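Residency Notes: Renato Manalo at the Baloyi Rooms

Renato Manalo works with sound, printed matter and borrowed furniture. His practice examines how shared buildings shape the habits of the people who pass through them. Born in Dundport and trained as a bookbinder, he came to installation late, after a long period of producing artist editions for the Bralwood press.

His current exhibition, Waiting Allowance, occupies both floors of the Baloyi Rooms. The lower floor holds 14 benches taken from public offices, each fitted with a small speaker. Visitors who sit down hear a reading from the Nater archive of municipal letters, spoken at the pace of dictation. The letters were selected over the winter, and 92 of them appear in the accompanying book.

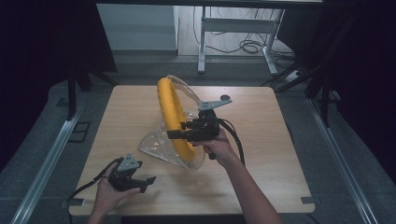 The upper floor

The second part of the exhibition is quieter and, in my view, the stronger of the two. Manalo has covered the long wall with carbon copies of blank forms, overlapped so that the ruled lines drift out of register. Anas Moussa contributed the catalog essay, which places the work within a tradition of administrative drawing and gives welcome attention to the earlier editions.

The exhibition remains open until November. Copies of the book may be requested at the front desk.

Comments (2)

L. Harrow
Is the upper floor reachable by elevator?

printroom_k
The carbon wall is worth the trip. I would have liked a longer essay.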